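Tabletop Things – README

Release 2, dated 2022-04-23

Welcome! Tabletop Things is a collection of pictures and short written notes about the ordinary objects that end up on a shared table: tissues, vases, cups, the odd bunch of flowers. It started as a side project to the Merrick room inventory and grew because we kept finding that small things are much harder to write about well than big ones. A desk is a desk. A cup with a handle, a lid, a straw and a face on it takes a bit of thought.

What's in the folder

notes/ holds the written notes, one plain text file per sitting.
pictures/ holds the pictures, with the same names as the notes they go with.
words/ holds our word list, so that a vase is always a vase and never a pot or a jar.
changes.txt is the list of changes between releases.

The word list has 500 entries and is probably the part we are fondest of. It was begun for an older set called Flerik, which covered kitchen shelves, and a lot of the drinkware words came across from there unchanged.

The table

Everything in the Istard part of the set was laid out on one big table with a dark grey wood-grain top, next to a red brick wall. We love this table. The grain is quiet enough that pale things stand out on it beautifully, and the brick gives a warm colour behind them. Black things are a different matter, and the notes for those are worth a second read before you rely on them.

The Vonbridge part uses a plain white table and is kept in its own subfolder. Please don't mix the two if you are comparing colours – cream and pale yellow in particular read very differently on white.

The things

Vase with flowers. White ceramic, with a rounded body and a narrow neck. The flowers are artificial, in pale yellow, with light green fern-like leaves and feathery white sprigs. It goes under "vase, filled", with the bouquet noted separately so that you can search for either.

Tissue box. Black, with a slot in the top. We note whether a tissue is showing, as it changes the outline quite a lot.

Children's tumbler. Pale cream with a light blue band around the lid, a curved yellow handle, a straw with a blue clip and a little cartoon face on the front. A joy to write about! It has its own entry in the word list (tumbler, child's) and is not filed under mugs.
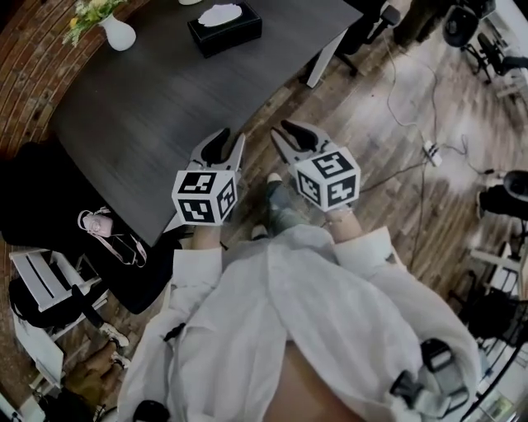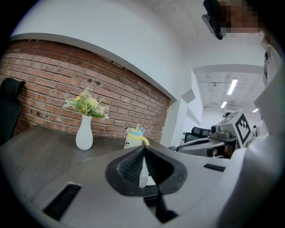 The white vase is in both pictures; the black tissue box is in the first and the tumbler in the second.

How the notes are written

Each note names the thing first, then its colour, then any parts that stick out. Position comes last and is always given in relation to something else on the table ("right of the vase", "near the edge"). If the writer wasn't sure of a material, the note says so with a question mark, and we have left those question marks in.

Things on chairs or on the floor are listed under "nearby" and get a single line each. Bags, stools and small cameras mostly turn up there. They are not part of the main count and nobody has checked their wording as closely as the rest.

Changes in this release

"Beaker" and "tumbler" are now separate words.
Flowers have been split from the vases holding them throughout the Istard notes.
Fixed two notes where left and right had been swapped.
"Grey" is spelled one way everywhere, at last.

Known gaps

Clear glass is thin on the ground, and there is almost no cutlery. Patterned objects are noted by their main colour only, so a striped cup and a plain one can look the same in a search. We hope to put in a better way of writing patterns in June, along with a batch of bowls and small dishes.

Using it

Use the notes and pictures freely for teaching, research or your own lists. Please keep the word list with them if you pass them on, as the notes make far less sense without it. Corrections are very welcome – send the name of the note, the line you would change and your new wording.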